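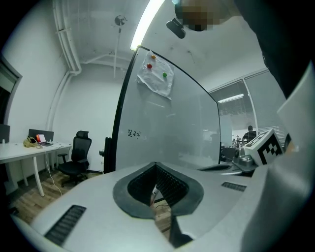
製パン工房「Radusia」オープンデーに行ってきました

八月の月曜日、朝の9時すぎにバスを降りたら、もう通りの角までパンの焼ける匂いが流れてきていて、それだけで来てよかったなあと思ってしまいました。前の晩はうれしくてなかなか寝つけず、おかげで朝ごはんも食べずに家を出てしまったのですが、これが結果として大正解だったのです(理由は後ほど)。

最初に案内してくださったのは、仕込み担当のMal-soon Baeさん。ライ麦の種を毎朝継いでいるそうで、蓋を開けて嗅がせてもらうと、りんごの皮とヨーグルトを合わせたような、つんと甘い香りがしました。「夏は機嫌が変わりやすいから、夜中にも様子を見にくるの」と笑っておられて、まるで赤ちゃんのお世話ですね。

次は粉の倉庫へ。Wurimuraという製粉所から届く粗挽きの全粒粉を少し手のひらにのせてもらいましたが、ふだん家で使っている粉とは手ざわりがまるで違い、ざらざら、しっとり。同じ組のご婦人と二人で、いつまでも指でこすり合わせていました。

窯の前では焼き手のShadi Harbさんが待っていてくださいました。丸パンは焼き上がったら底を軽く叩いて音を聞くのだそうです。私も3個叩かせてもらったものの、どれも同じ「こん」にしか聞こえず、ちょっと悔しかったです!

そしてお待ちかねの試食です。くるみ入り、いちじく入り、何も入らない田舎パン。空きっ腹だったものですから、遠慮を忘れて田舎パンをおかわりしました。皮が香ばしくて、噛むほどに酸味がじんわり出てきて、バターもいらないくらい。

帰りは売店で丸ごと一つと、種の起こし方の冊子を買いました。バスは301番、工房前から乗れます。次の見学は秋だそうで、申し込みは売店の窓口でできます。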